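Brestska Robotics Club
About us

Home / Clubs and activities / Robotics / About us

Brestska Robotics Club is run by the technology department at Wamville School and is open to pupils from Year 9 upwards. We have 26 members this year. The club meets in the long workroom at the back of the technology block, straight after lessons, and each session lasts 90 minutes. Sixth formers may stay later by arrangement with Mr Bogdan.

How the club started

Costel Bogdan set the club up when he joined the school as a teacher of design and technology. In the first year there were six pupils and one shared line-following kit. They entered the Prarside Challenge that summer and came ninth out of eleven. The club has entered every year since and has reached the final twice. The name comes from the street the old workshop stood on before the technology block was built.

What we do

Members join one of two groups. The build group designs and makes the mobile robot for the Prarside Challenge. The rules limit the robot to 353 mm in length, so most of the autumn goes on drawing, cutting card models and arguing over wheel sizes. The arms group works on sorting and assembly tasks and writes its own control programs. New members usually spend half a term with each group before choosing.

There is a short written log for every session. Pupils take it in turns to keep it. The logs are stored in the workroom and may be read by anyone, and several members have used them as evidence for their coursework.

Staff and helpers

Costel Bogdan, club leader and teacher of design and technology
Safta Ghiță, teacher of computing, who looks after the programming side
Vasilică Filip, technician
Sebastian Barbu, Year 13, captain of the build group
Marius Bogdan, Year 12, captain of the arms group

Marius and Mr Bogdan are not related.

Joining

New members can join in September or January. No experience is needed. Forms are kept at the technology office and must be signed by a parent or carer. There is no charge for sessions, but families are asked to pay towards travel if their child is picked for the competition team. Long hair should be tied back and sleeves rolled up in the workroom. Safety glasses are provided.

Money and equipment

The school gives the club a small yearly sum for parts. Pascu, an electrical supplier in the town, adds 200 pounds a year in vouchers, which go mainly on motors, wire and connectors. We are glad to receive unwanted hand tools and clean plastic trays. We cannot take old computers or anything with a damaged mains lead.

The arms group this year

The arms group is working on a sorting and handling task for the spring open evening, using two arms at one table. Marius and Ms Ghiță planned the layout together, and parts are kept by type so that each program has a known place to look. The small motors have a yellow tray to themselves, the loose wires go in a longer one on the right, and the steel tray in the middle is lined with white paper. The silver-grey arm handles the red circuit boards and the black arm reaches into the wires, which are the harder job as they tangle. Each gripper has its own camera module, and members learn to route the cables before they write any code. Visitors to the open evening will be able to watch both arms and put questions to the group. 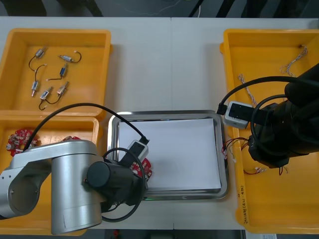
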